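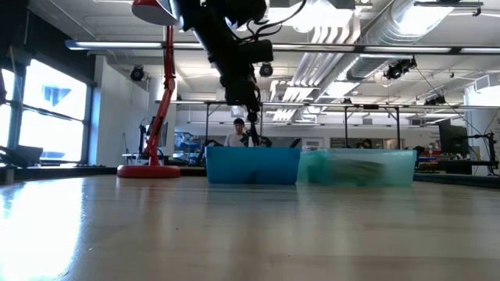 The Second Life of the Seed Swap

Every December, when the ground in Wosarbridge is hard as a dinner plate and the only green thing in most yards is a garden hose, people start talking about beans. They talk about them in line at the bakery and they talk about them at the bus stop, and by the time the doors open on the winter seed swap there are folks on the sidewalk with envelopes in their coat pockets, stamping their feet and arguing about whether you can really grow a decent melon this far north. (You can. I have eaten one.)

I grew up thinking of seeds as something that came from a rack at the hardware store, with a glossy tomato on the front and a price on the back. So my first swap knocked me sideways. There were pole beans the color of wet slate. There was a squash with a name that took two people to pronounce. And there was Mechthild Oberholzer, 40 years a gardener, handing me a twist of newspaper and telling me to plant what was in it along a south wall and leave it alone.

What was in it was a pea called Marti, a tall, old-fashioned climber that has been passed from hand to hand in this valley for as long as she has lived here. You won't find it in a catalog. It grows well over my head, it flowers in two shades of purple, and the peas are so sweet straight off the vine that very few of mine have ever made it to the kitchen.

That is the pleasure of the thing. A swap packet comes with a story, usually in terrible handwriting. Rocío Henríquez brings a small red chile her grandmother grew in coffee cans, and on every envelope she writes the same warning about rubbing your eyes. Luzius Ruchti brings lettuce, 11 kinds last winter, and will tell you which of them the slugs like best if you give him half a chance. Give him the chance! I learned more about slugs in one conversation than in years of throwing them over the fence.

Saving seed yourself is easier than it sounds, at least if you begin with the friendly ones. Peas, beans, lettuce and tomatoes mostly pollinate themselves, so what you plant is very likely what you'll get. Let the bean pods stay on the vine until they rattle. Let a lettuce do the thing you've always been told to stop it doing, which is shoot up and flower, and then shake the fluffy heads into a paper bag. Tomato seeds need a few days in a jar of water until the jelly around them breaks down, and yes, it smells, and yes, your family will comment.

Squash are another matter. They cross with their cousins at the first opportunity, and the bee doesn't care what you had planned. Uyên Khương ties the blossoms shut with yarn the evening before they open, then goes out at six in the morning to pollinate them by hand with a male flower she has peeled like a banana. She saves from 21 plants in a good summer. I tried it with two and felt like a surgeon.

Then comes drying, and after drying, patience. Spread everything out on plates, somewhere airy and away from the sun, and don't hurry. A bean that dents under your fingernail isn't ready. One that feels like a pebble is. After that it's paper envelopes, a tight jar and a cool closet, with the name and the year on the front while you still remember them. I have a jar of unlabeled brown seeds from three summers ago that could be anything, and every spring I plant a few and hope.

Not everybody comes with something to trade. Dirk Voß turned up at his first swap with empty hands and a balcony in Cidatley that gets sun until lunchtime. He went home with chives, a bush bean and a dwarf tomato called Prandeo, and this past winter he was behind a table himself with 30 packets of it, folded from old road maps. They were gone before I'd finished my coffee. I did get one, though. It has most of a lake on it and a bit of highway, and it's in the closet next to the Marti peas, waiting for the windowsill to warm up.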